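Open day at Holzer, and my feet hurt 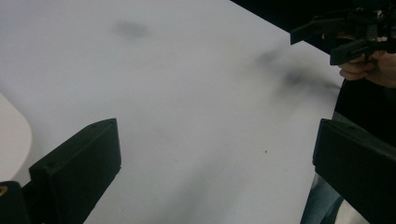 Two hand grippers over the white table, mine in front.

Home by six, shoes off, soup on, and I want to get this down before I forget half of it. I'd been looking forward to the Holzer open day since January and I'm so glad I went, even with the bus being what it was (three stops past the one I wanted, then a walk back along the fence in the wind).

They do it in the old loading hall now. Last time it was all upstairs in the offices and you shuffled past posters. This time there were proper stations, and a badge on a string, and mine said 507, which I decided was lucky. The woman on the door told me they'd printed 550 badges and were nearly through them by lunch. I believe it! The line for coffee went all the way past the forklift.

First stop was Baketti, who do bread and pastry handling. Lovely people, terrible microphone. They had an arm putting rolls into trays and I stood there far too long, with a small boy next to me who kept whispering "again" every time it went back for another one. It dropped one while I was there and the whole crowd went "ohhh" like it was a circus act. The man giving the talk just picked it up and carried on talking about flour dust. I wanted to ask whether the rolls were real or rubber and then I got shy.

Then Movov, carts that drive themselves around a warehouse. I'm sure they're very clever but I found them a bit dull, sorry. They go along, they stop for you, they go along again. The one thing I did like was the chirp they make at corners. I've been doing it around the kitchen all evening.

The best part by a mile was Urkinix, tucked in at the back where most people hadn't wandered yet. They let you hold the thing! It's a gripper you work by hand, two black fingers and a camera looking down between them, and you do a little job with it while it records, and later on the recordings go toward teaching a robot to do the same job. I'd read about this and never really got it until I had one in my fist. The guide had another one and we stood at a big white table, and that's where the picture comes from - the camera on mine took it. There's a hand holding the other gripper up over the far side, all brackets and joints. My two fingers are down at the bottom, wide apart, with nothing in them.

It's heavier than you'd think, more in the wrist than the arm. I was told to move slower than felt natural, and of course I went too fast, and got told again (very nicely). We did cups, then a sponge, then folding a dish towel, and folding with two fat fingers is a comedy. You can't feel the cloth at all. I kept squeezing and coming up with nothing. After a while you stop looking at your own hand and start watching the tips, and then it gets easier, and then it was somebody else's turn and I was really put out about it.

I asked how many goes a robot needs before it can manage a towel and the guide said they'd collected 1573 for that one job so far and wanted 3000. For a towel! I thought about how many I've folded in my life and never had one written down. I also asked if the bad ones get thrown away and the answer was some do and some don't, it depends on how they're bad. I'd have liked to hear more about that but the talk in the main hall was starting and we all got herded off.

The talk was fine. Long. Somebody from Holzer showed a lot of charts about packaging lines and I ate both of the mints from my bag. The questions at the end were better, there was one about jobs that got a proper answer instead of a brush-off, and a rather cross one about noise from the yard at night, which I don't think was what they were there for.

Picked up a tote bag and a pen that already doesn't write. Skipped the tour of the paint shop because the line was out the door, and I'm a bit sorry now - next year I'll do that first and have coffee later. Wrist is sore. I tried picking up the salt with two spoons at dinner to see if I'd got any better and knocked it in the soup.

Must remember to wash the blue scarf, it smells of the bus.

6 comments
14 shares

Recent entries
The library sale, and what I carried home
Soup again
New glasses, finally
A wet walk by the canal
Things I meant to do in January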